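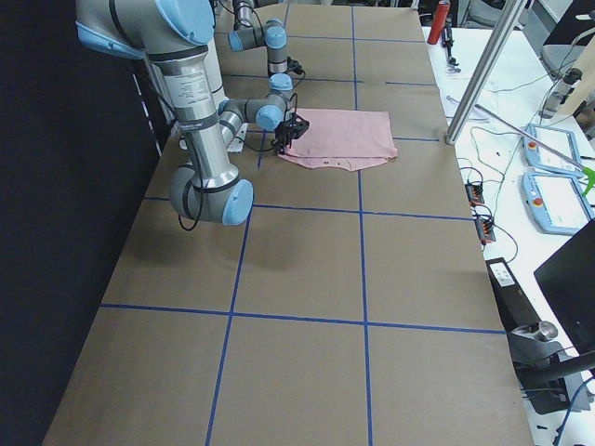 I have been on a folding kick for most of October and I am not sorry! It started with the linen cupboard, which is the narrow one on the landing with the door that sticks, and it has now spread to every drawer in the house plus the long table in the back room, which I've given up pretending is for eating at.

If you've been reading for a while you'll remember that my old method was to fold things roughly in half until they were small enough to shove. It worked for years. Then I pulled out a pillowcase one night and the entire shelf came with it, and I stood there at 11 p.m. in a pile of dish towels thinking, okay, there has to be a way to do this properly.

So I asked Paula Jitaru. Paula ran the linen room at a small hotel called the Naline for a long stretch of her life, and she can fold a fitted sheet while talking to you about something else entirely. She came over with a bag of pastries and stayed all afternoon, and I filled nine pages of a notebook.

The biggest thing I learned is that I'd been folding on the wrong surface. I used to do it on the bed, sitting down, with the TV on. A bed is soft and it dips, so you never get a straight edge to work from, and you end up holding the cloth against your stomach and hoping. Paula wanted a table. A long one, about hip height, with room to lay a thing out completely flat before you make the first fold.

She also wanted lines! I love this part. Cover the table in brown kraft paper, pull it tight, and run painter's tape across it to make big rectangles. You put the top edge of the cloth along one line and the side along another, and suddenly you can see if it's crooked. Cheap kitchen cloths are almost never square, by the way. I had a set of six that I would have sworn were identical and two of them are practically diamonds.

Use painter's tape and not packing tape. I tried packing tape first (it was what I had) and it took a strip of paper with it every time I wanted to move a line. Painter's tape lifts right off. Press it down well at the ends, though, or a corner of a cloth will catch under it and drag.

Okay, the actual folding. For a basic cloth or hand towel, Paula's way goes like this:

Lay it flat with the good side down. Smooth it from the middle out with the side of your hand. Take hold of one top corner, pinch it right at the very tip, and do the same with the other. Bring that edge down to meet the bottom one and let go gently – if you drop it, it wrinkles. Smooth again. Then fold it in thirds the other way, left side in, right side over the top. Turn it so the rounded fold faces you.

The pinch at the corner matters more than I would have guessed. I'd always grabbed a fistful an inch or two in, and that puts a pucker in the cloth that never quite goes away. Get the corner itself and the whole edge hangs straight. I practiced on dish towels until I could do it without looking, and then I did look, and they were terrible, and I practiced some more.

Bath towels are the same but with an extra fold in half at the end. Napkins I leave in quarters because we use them too fast for anything fancier. T-shirts are their own subject and I'm going to write a separate post, mostly so I can complain about wide necklines.

Fitted sheets! I know that's what half of you came for. I can now do one in a way that makes a rectangle. It's a rectangle with a slightly fat end, but it sits on a shelf and stays there. You tuck the corners into each other until all four are nested on one hand, lay it down on the table, fold the elastic edges in so they disappear, and after that it's only a big towel. The table is everything with this one. I tried it standing up in the hallway and got completely tangled.

For the cupboard I bought shelf dividers from Ladodwood. They're plain and sturdy and the piles no longer lean on each other like tired people on a bus. I did measure wrong and had to move one shelf up, and there was some language. I also have three cotton bins from Prarkell on the floor of the cupboard for the things that refuse to be folded, like the picnic blanket with the waterproof back and that enormous mattress pad.

Color sorting, yes or no? I went back and forth on it. Paula says sort by size and forget color, because when you're half asleep and the bed needs changing you want a double sheet and you don't care if it's gray. I did sizes for the sheets and then couldn't help myself and did colors for the kitchen cloths. It makes me happy when I open the drawer, so it stays.

A few people asked in the comments last time about lavender bags. I do like them, but go easy. I put one on every shelf and the pillowcases smelled so strong that I had to hang them out on the line for an afternoon. One for the whole cupboard is plenty.

I've also thinned things out. There was a stack at the back that I hadn't touched since we moved, and some of it went to the animal shelter, who are always glad of old towels (call first, ours wanted towels but no pillows). The really nice old tablecloth with the Cârstea label I'm keeping, even though it doesn't fit any table we own. I'm thinking I might cut it down into napkins, if I can bring myself to take scissors to it. Has anyone done that with an old damask? Did it fray like crazy? Tell me how you did the hems, and whether you washed it before you cut.

Next up is the coat closet, and I've already found four single gloves.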